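The Bed Is the Best Table in the House

I have a desk. I want that on the record first, because friends who come over and find me cross-legged on the mattress with a roll of tape and a heap of little jars tend to assume I don't own furniture. The desk is fine. It has a lamp and a drawer that sticks, and on any given day it's buried under a sweater, two chargers and whatever came in the mail. So when I want to sort something, I make the bed, climb on and dump it all out.

I've done this since I was a kid. My mother packed for every trip on top of the covers and I sat by the pillow handing her socks, and I think something got set in me then. A made bed is big and soft, and nothing rolls off and breaks. Well, things roll. They roll toward whoever is sitting down, so you end the hour with a ring of lids around your knees! But they don't smash.

It also comes with a deadline. If I dump a drawer on the floor, I can step around it for a week (I have stepped around one for longer than a week). Dump it on the bed and it has to be gone by the time I want to sleep. I'm very good at many things after 10 at night, and sorting is suddenly one of them.

The rest of the room doesn't have to look nice while this is going on, by the way. Mine never does. I used to think I had to tidy the whole place before I was allowed to sort one drawer, and that's how the drawer stayed the way it was from the winter I moved in until August.

August was when Anjana Samarakoon came to stay with me for 6 nights. Anjana used to run the back room at Lillatness, the secondhand shop by the bus station, and she has handled more of other people's small stuff than anyone I know. I opened the nightstand to find her a pen. She looked in and went very quiet, and then she said, "Do you know what's in the bottom of that?"

I did not.

We put it out on the bed after dinner. There were 55 things in that drawer. Anjana counts, it's how she was trained, and she wrote the number on the back of an envelope from Zurken, which is the hardware store downstairs and the reason I own so many tiny keys. Hair ties, a thimble, three lip balms all open, a Kariuki tea tin with one earring in it, hand cream that had split into water and wax. A Statico lint roller with no sheets left on it, just the bare handle, which I'd apparently kept for company.

Anjana's way of doing it is so plain I was almost disappointed. You don't make piles. Piles, she says, are just the drawer again but wider. You lay things down with a gap between each one, so that every object is sitting by itself on the cloth, and then you pick up one, hold it in the air, and say out loud what it is. If you can't say what it is, you open it. If you open it and still can't say, it goes.

Saying it out loud felt silly for the first four or five items and then I couldn't stop. "Face cream. Button. Button. Some kind of balm?" Round things with lids are the worst offenders, I found. A tin could be anything. I had one I'd been moving from apartment to apartment with total confidence that it was shoe polish, and it was mints, fused into a single mint.

Then there's the box. She's strict about the box, and I've come around to her view on this completely. It has to be there before you start and it has to be a bit too small. Storage baskets with handles and liners are out (I had one in an online cart for 1590 rupees while she was still talking, and she made me close the tab). A grocery carton is the right thing. It's free, it's ugly enough that you won't leave it on display, and when it's full you can't kid yourself. I like milk cartons, the big cardboard ones that a whole case comes in. They're tough, and they tend to fit under a bed.

Order of packing, for anyone who's wondering:

Jars and heavy tins go in first, flat on the bottom, lids checked. I mean really checked, twist them.

Bottles that spray go upright if the box is tall enough. If they have to lie down, put a rag under the nozzle end. I lost a very nice scarf learning this.

Tape stays out until the end. You'll want it, and it's always at the bottom if you don't think ahead.

Anything tiny goes inside something else with a lid. The little case from your earbuds, if the earbuds are long gone, holds an astonishing number of safety pins.

We finished well before midnight that first time, and I've kept it up, sort of. It isn't a system, more of a mood that comes over me, usually when I've changed the sheets and the bed looks smooth and inviting and I think, oh, go on then. One shelf. One bag. Last time it was just a handful of bits, hardly worth the climb, and I still had to twist open a jar to find out what it was.

I should say something about bedding, since readers do write in. Dark covers are better for this than pale ones – you can see a white cap or a clear bead straight away. Plaid is hopeless. A safety pin on plaid is gone until you sit on it. If you have a bit of both on the bed, sort on the plain side and keep the other for your feet. And if there's embroidery, be a little careful with pins and anything sticky, because tape lifts gold thread and you can't press it back down with a thumb, whatever you tell yourself.
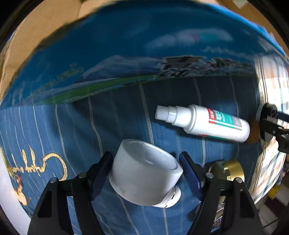
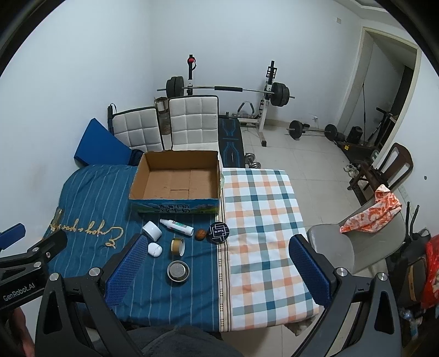
A lid, jars and the white spray bottle on the covers; in the second picture, the milk box is open and the bedspread says "Enjoy a good day."

Anjana is back in October and has asked, very politely, about the kitchen. There's a cupboard over the fridge I haven't opened since spring. I've started saving cartons.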